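Nostetti Recall Notes

Read me first

Hi, and thanks for downloading this. Nostetti is a hand-cleaned table of food recall notices, put together on evenings and weekends by one person (me) with too much coffee. I started it when I wanted to answer what I thought was a simple question: how often does a product get recalled for an undeclared allergen, and how long after it shipped? The notices are public but they're written in every style you can imagine, so I ended up retyping a lot of them into columns.

The current release is dated 2018-06-07 and has 3710 rows. One row is one product in one notice. If a company pulled three flavors of granola bar in a single announcement, you get three rows with the same notice_id. Please don't count rows and call them recalls! I did that in my first chart and had to take it down.

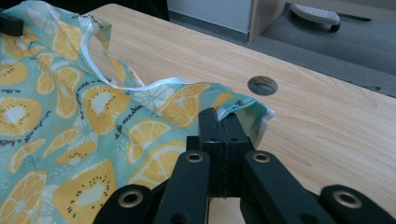

What's in the columns

There are 19 columns. Most explain themselves, but a few need a word:

notice_id — my own number, assigned in the order I typed things in. It has no meaning outside this table.

product_text — the product name as the notice gave it, cut at 256 characters. Some notices put the whole ingredient list in the name, and those are the ones that get chopped.

reason_short — one of my own categories: allergen, bacteria, foreign material, labeling, no inspection, other. If a notice gave two reasons I used the first one and put the second in reason_extra.

amount and amount_unit — kept apart on purpose. Pounds, cases, jars, "units," it's a mess. I haven't converted anything, so please check the unit before you add things up.

ship_start and ship_end — blank when the notice didn't say. A blank doesn't mean the product never shipped.

How I cleaned it

I typed the first batch by hand and then wrote a small script called Prulden to catch my mistakes. It flags end dates that come before start dates, states that don't exist (I'm a terrible typist), and amounts with no unit. It doesn't fix anything, it just complains, and then I go back to the notice and look. After that I pulled 100 rows at random and read each one against the original text. The errors I found were mostly in reason_short, where "labeling" and "allergen" bleed into each other. A missing milk warning is really both. I now file those under allergen, but older rows may not match yet.

Known problems

Updates to a notice are the big one. When a recall gets expanded, I add new rows with a new notice_id and put the old number in expands_id. I was sloppy about that early on, so some links are missing. Pet food is in there too, mixed in with everything else — filter on the is_pet column if you only want food for people.
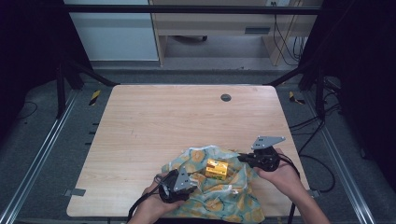

Noiphan wrote in to say that the pet food filter misses treats and chews, and that anyone working on salmonella numbers should search product_text for those words as well. Fair point, and I've put it on my list for the next version, which I'm hoping to finish before the end of June.

Using it

Do what you like with it, school projects included. A mention of Nostetti is nice but not required. If you find a bad row, send me the notice_id and what you think it should say. There's also a smaller copy called Fliden with only the meat and poultry rows, same columns, if the full file is more than you need.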